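Hey, thanks for poking around! Vada is my little word list of laundry-room talk: signs, stickers, notes taped to lids, the lot. I started it after moving to Starnmont and not understanding half of what the walls were telling me.

## What's in it

746 short phrases, 374 of them with a plain English gloss. One row per phrase, tab-separated, in `vada.tsv`. Spelling mistakes stay in — I like them.
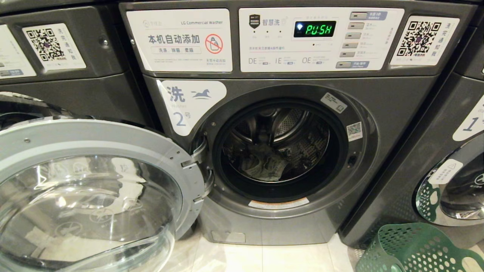 Shalini Prajapati wrote to ask why "softener" and "fabric softener" get separate rows. Fair point, and I went back and forth on it! They stay separate in version 2, but both now share a `group` number so you can merge them yourself.

## Using it

Take it, chop it up, put it in your app. If you add phrases, please keep the `place` column filled in (a town is plenty). Glosses for rows past 500 still need a second look.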